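Lutden finds its voices

After the quiet months of spring we have finally some good news to share about Lutden, our story game set in a fishing town that is slowly losing its harbour. 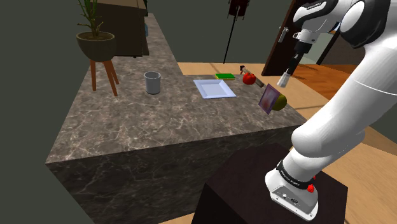
The biggest news is that all the main voices are now recorded. The part of the old ferry captain went to Valentin Vasiliu, who came to us from the stage and had never worked on a game before. In January he told us that he did not understand how an actor can play one conversation in 24 different ways. By the second week he was asking for more versions, and some of his own lines are now in the script. The captain was written as an angry man. Valentin plays him tired and a little bit funny, and we have rewritten two later chapters to fit this.

Recording was done at Kerkilik, a small studio with a very good room and a very bad staircase. We had 4 actors there at the same time for the dinner chapter, because we wanted them to interrupt each other as people do at home. It was difficult to edit – our sound team is still not speaking about it with pleasure – but the chapter sounds much more alive than the first version, where everybody was recorded alone.

The script has now 576 pages. Not every player will hear all of it. If you are rude to the captain in the first hour, for instance, he will stop inviting you on board, and his whole second story stays closed until you start again. Some testers found this too hard. We talked about it for a long time and decided to keep it, but there will be a clearer warning before that moment.

The music is by Candano, the same duo who wrote the songs for our earlier game Hovland. They will play three of the new pieces in our next live stream, and you can send them questions in the usual place on our forum.

The closed test is also growing. We will open it to around 1000 players on PC, and everyone who reads this newsletter can apply with the form on our site until the end of the month. If you took part in the first test, you do not need to apply again, your old key will work.

27 June 2021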